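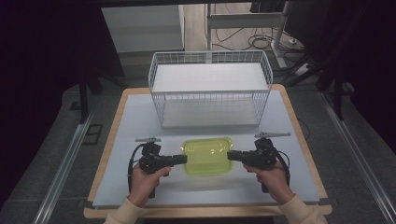
2. Lunch Containers and Food Waste in the Estier Building

Group members: Serpil Kozan, Tymofii Koval, Jonalyn Espiritu
Supervisor: Kamarul Wuisan

2.1 Background

Many students at Skekness College bring food from home. The canteen closes early and the nearest shop is across the main road, so a packed lunch is often the cheaper choice. We wanted to find out how much of that food ends up in the bin, and whether the kind of container makes a difference.

Earlier work by Remzi Türkmen's group looked at canteen plates only. Food brought from home was left out of their totals, and we used their method for weighing so that the two sets of results could be compared.

2.2 Method

We put two marked bins in the ground floor common room during April. One was for food that had been carried in a lidded plastic container, the other for food wrapped in foil, film or paper. A poster above the bins explained which was which. Peel, bones and tea bags went into the ordinary bin and were not weighed.

The bins were emptied after lunch and weighed on a kitchen scale. The scale was checked each morning with a 1000 g bag of sugar – it drifted once and was reset. We also left a short paper survey on the tables, and 438 forms came back filled in.

2.3 Results

Wrapped food made up the larger share of the waste by weight. Most of it was bread, often the ends of sandwiches. The container bin held mainly rice, pasta and cooked vegetables.

In the survey, students with a lidded container were more likely to say that they took leftovers home again. Those using foil or paper said the food had gone dry or been squashed in a bag. A few people wrote that their portions were packed by a parent and were too big.

2.4 Problems

Some food went into the wrong bin, mostly on the first day before the poster was up. We left that day out. Wet food also weighs more than bread, so weight alone does not tell us how many meals were thrown away. Counting items would have been slower, but it would have given a fairer picture.

The survey did not ask about the size of the container. Jonalyn has added this question to the form for the next group.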